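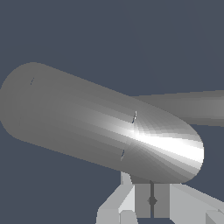
PART TWO: TOOLS ON THE MARKET
Chapter 5. Choosing a Grasp Simulation Kit

Elikem Ametepe

Before you begin

In Part One we worked with paper, a ruler and the equations of contact. You learned what a friction cone is, how two fingers can hold a body without a third one, and why a round body is more difficult than a box. From this chapter on, we let software do a part of this work. The question is then which software, and how to judge it before the laboratory pays for it.

We take one product and study it from the first installation to the last invoice. The product is the Tralberg kit, which is sold by the firm Staltero to schools and small laboratories. I selected it for two reasons. My own students have used it since February, so I know its good sides and also its bad ones. And it is small enough that one chapter can cover it. The method of review is more important than the product, and you should be able to use the same method on another kit next year.

After this chapter you should be able to:
– read the offer of a simulation supplier and find what is missing in it;
– explain the difference between the visual mesh and the collision shape of an object;
– plan a short trial which gives you numbers you can compare;
– write a review of two pages that a person outside robotics can follow.

Key words: capsule, primitive, mesh, facet, collision shape, wrist view, license seat, trial period.

5.1 What is in the kit

The Tralberg kit comes as a download with three parts. The first part is the simulator itself. The second is a library of objects, and the third is a set of lessons with a workbook for the teacher. The library in our version has 211 objects. Many of them are simple primitives, such as boxes, spheres, cylinders and capsules, and the others are household things.

A beginner usually wants to open the household things first. I advise you to stay with the primitives for the first two lessons. A capsule is a cylinder with a rounded cap at both ends, and it has only two numbers, the radius and the length. If a grasp on the capsule goes wrong, you have few places to look for the mistake. With a teapot you have many.

The first exercise of the kit is called Addo, and it uses a gray capsule above an open two-finger gripper. The body lies diagonally over the view, and its lower right side comes very near to the central block between the fingers. The student must decide where to close, and at which angle. It sounds like a small task. In my group it took the whole afternoon, and I was glad for every minute of it.

5.2 How the objects look, and what this tells us

Look again at the surface of the capsule at the opening of this chapter. The shading does not change smoothly. There are bands along the body, and around the right cap they spread out like a fan. These are the facets of the mesh, made easy to see by the bright highlight. A salesperson may tell you that a newer graphics setting will hide them, and this can be true, but for our purpose it is not important. You should ask a different question: does the contact calculation use these facets too, or does it use an ideal capsule?

The visual mesh is the shape we look at. The collision shape is the shape with which the physics engine calculates. In many simulators they are two separate things, and a picture shows you only the first one. If the collision shape is also faceted, a finger can rest on a flat face where a real round body would roll. Your grasp will then seem more stable than it should be. The Tralberg manual says that primitives use the ideal shape and all other objects use the mesh. I was happy to find this sentence, but I must say it stands in an appendix, where few students will read it.

There are also three small dark marks on the body. Students like to ask if a mark of this kind is a contact point. Do not guess. Turn on the contact display in the menu and compare the positions. When a mark has no contact behind it, write it in your notes as a question of rendering and continue.

5.3 Price and license

Staltero sells the kit per seat and per year. For a class of 14 seats our school was offered a price of 542 for the first year, with the workbook included. The offer did not mention the price of the second year, and I had to ask for it in a separate letter. The answer came quickly and was polite, and the second year was higher. So please take this as a rule: never compare two kits on the first year only.

The rival product in our review was Asness, which has a bigger library and a nicer editor. It has no workbook. For a research group this is no problem. For a teacher who has one free evening in the week, it is a serious one – maybe the most serious.

5.4 A trial in one week

A trial period is often wasted, as people open the program, move some objects and close it again. Write your plan before you ask for the trial key. Mine was short:

Day one. Install on the oldest computer in the room. Note the time and every error message.
Day two. Run the Addo exercise without help from the teacher.
Day three. Repeat one grasp with the same settings and compare the results.
Day four. Change the friction value only, and repeat.
Day five. Send one question to the support and save the answer.

The third day is the one that people skip. If the same settings give a different result, you must find out where the difference comes from, for example from a random start value. In the Tralberg kit you can fix this value, but the option is switched off when you install it.

Reading task for the next section

Read the license text of any simulator you have at home or at school. Mark every sentence where a limit is given, such as seats, years or number of objects. Bring the marked text with you, because section 5.5 starts with it and we will build the comparison table from there.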